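Jeltatside Used Tableware

README, second release

Jeltatside is a set of pictures of dishes, cups, and cutlery on a small table, with a label file for each picture. The pieces are in the state you find them in after someone has eaten: bowls set inside other bowls, spoons left on plates, forks under spoons, a jar still on the table next to things that need washing. The labels say what each piece is, what it rests on, and whether it looks used.

The set is kept by Osvaldo Costa. Earlier copies were passed around under the name Trunar. If you have a folder called trunar_tables, it's the first release, and its label files are missing the "rests on" field. Please replace it.

What is in it

901 pictures, each with one label file of the same name
1899 labeled pieces of tableware
658 of the pictures have at least one piece marked as used
60 table layouts, described in layouts.txt

A layout is a choice of pieces and a starting arrangement. Pieces get moved within a layout, so two pictures with the same layout number can look quite different. A mug may be in a bowl in one and absent in the next. The layout number tells you what was set out at the start and should not be read as a list of what is on the table in a given picture.

Folders

pictures/ has all the pictures, in subfolders by layout number
labels/ has the label files, in the same subfolders
layouts.txt has one line per layout
pieces.txt is the list of piece names and what each one covers
changes.txt has the corrections made after the first release

The pieces

Most of the tableware is plain and in solid colors. It came from two kitchens and a thrift store, so very little of it matches. We did not buy a set for this. Mixed pieces stack badly, and we wanted bad stacks in the labels: a bowl too wide for its saucer, a mug leaning inside a bowl, a plate with a high rim that keeps a fork from lying flat.

Jars are in the list even though they aren't dishes. They stay on the table through a meal and usually go back on a shelf instead of in the sink, and anyone working on clearing a table will want to keep them apart from the rest. The label "jar" is for a container with a lid. What it holds goes in the notes field, and only in general words. We don't label salt or sugar, as white grains behind glass could be either.

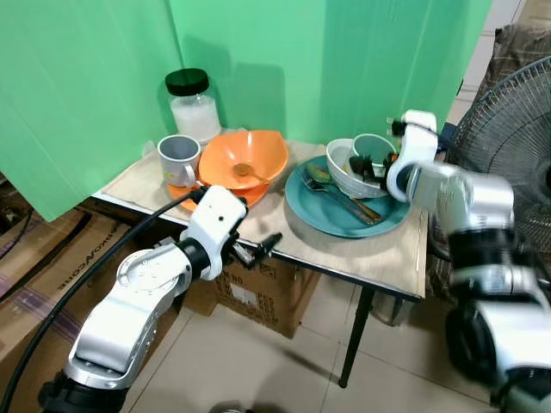
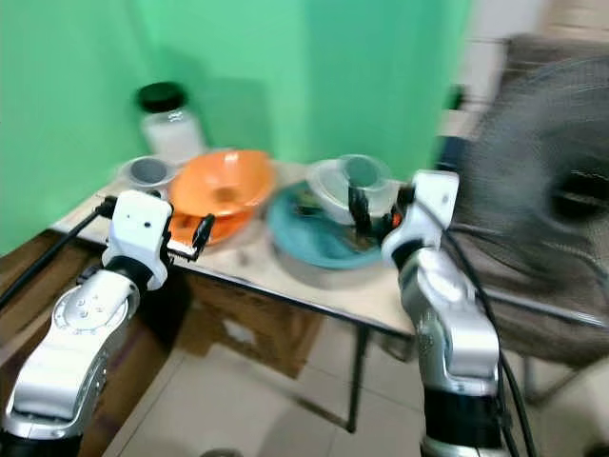 The same small table, with the lidded jar toward the back and the orange bowl to the left of the teal plate.

Piece names are kept short on purpose. The first release had separate names for soup bowl, cereal bowl, and serving bowl, and two people labeling the same picture would agree on those less often than we liked. They are all "bowl" now. A few rules that came out of going over the labels again:

A mug has a handle. If the handle is turned away and you can't see it, the piece is a "cup" unless another picture from the same layout settles it.

A saucer is only a saucer when it has something on it or is plainly too small to eat from. Otherwise it's a plate.

A deep plate with a raised rim is still a plate. We argued over this one. If you would rather call it a basin or a shallow bowl, the depth field will let you find them all and rename them.

Clear plastic tubs and takeout containers go under "container," lid or no lid. Clear pieces are the hardest ones in the set to outline because the color of whatever is underneath shows through. Treat their outlines as loose.

Serving spoons, soup spoons, and teaspoons are all "spoon."

Label fields

name: one of the words in pieces.txt
color: a plain color word, two if needed
rests_on: the name and number of the piece directly underneath, or "table"
inside: the name and number of the piece it sits inside, or blank
used: yes, no, or can't tell
depth: flat, shallow, or deep; for plates and bowls only
notes: free text, often blank

A piece can have both rests_on and inside filled in. A mug in a bowl on a plate is inside the bowl and rests on the bowl; the bowl rests on the plate. A spoon that lies in a bowl with its handle over the rim counts as inside. A fork that lies across a plate with its handle over the table counts as resting on the plate.

When two pieces of cutlery cross, the upper one rests on the lower one. If you can't tell which is on top, both are given the plate, and "crossed" goes in the notes.

The used field

This one takes the most care. "Yes" means there is something to see: a smear, crumbs, a stain, a ring of drink. "No" means the inside or the eating side is in view and looks clean. "Can't tell" is for everything else, and there is a lot of it. A mug seen from the side gets "can't tell." So does a bowl whose inside is dark.

We do not label how dirty a piece is. An earlier try had a scale, and the middle of it meant nothing. We also don't say what the food was. Some spoons have brown or green on them, and the color can go in the notes, but a guess at the dish it came from should not.

Old stains and fresh residue are not told apart. Some of the thrift store cutlery is worn near the handles, and in a picture that can look a lot like dried sauce. A worn spoon may be marked "yes" for that reason. If your work depends on a strict reading of clean and dirty, check the spoons by hand before you rely on this field.

Background

The green and beige surfaces are kept plain so that the outlines of the dishes are easier to draw. They aren't labeled. Shadows aren't labeled either, and they are sometimes strong enough to be taken for the edge of a plate, so zoom in before sending a correction.

Choosing a split

Please split by layout, never by picture. The same bowl and jar come up over and over inside one layout, and a random split will put near copies on both sides. No fixed split comes with this release. Rao, the checking script in the tools folder, will print a warning if one layout number turns up in both of your lists.

What it doesn't cover

Full-size dinner tables. Everything was laid out on small ones.
Glasses with stems, knives, chopsticks, pots, and pans.
Broken or chipped pieces, which were taken out.
Tables with a pattern on them.
Where a piece should go next. There is no label for sink, shelf, or trash. People do this differently at home, and we did not want to write one habit into the files. A companion list called Gillisus, with a put-away place for each piece name, is planned for November. It will be a separate download and won't change anything in here.

Corrections

Send the picture name, the piece number, and what you think the field should say. One line per correction is enough. The outlines were drawn by hand and are often a little wide on the lower edge; small fixes to those are welcome, but they go to the end of the line behind wrong names and wrong rests_on entries. Accepted corrections are listed in changes.txt with the old value next to the new one.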